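May, early evening

Cleared the desk in the back room at last. It has been holding everything that had no other place since the move from Narkik, and I was tired of eating breakfast next to the printer paper. Started after lunch and expected an hour. It took most of the afternoon.

The paper went first. I kept the lease, the Drorkance warranty and the last year of gas bills. The rest filled two grocery bags for recycling. Then the cables, which I sorted on the floor. I only know what half of them belong to, so the other half went in a shoebox with the month written on the lid. If I haven't opened it by winter it goes out.

The lamp is on the bookcase for now. The pencil cup too. I wiped the top down with a damp cloth and a drop of dish soap, then went over it again with a dry one. There was a ring from a mug near the back that took some rubbing. I used the side of my thumb in the end — probably not what the store would recommend.
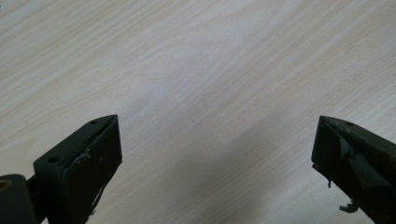
I had forgotten the grain on it. It is very pale, almost white when the light is good, and the lines run on a slant and bend into long ovals toward the middle. I remember liking that when I picked it out at Lahlou. It was 179 on sale, and the darker one I nearly bought was 200. I'm glad I went with the lighter one. The room faces the wrong way and gets gloomy by 6.

Next question is what goes back. The lamp has to, and the laptop when I'm working. I would like to leave it at that. The printer could go on the low shelf if I move the sewing things, but then the sewing things need a place, and I didn't want to start on the closet today.

Ordered a felt pad from Vundavel to go under the laptop. They say eight days. Until then I'll use the folded dish towel.

My back is sore from sitting on the floor with the cables. Had soup and toast and didn't bother with the dishes. Tomorrow I need to take the bags down before work and call about the window latch — it still won't close all the way, and the desk is right under it if it rains.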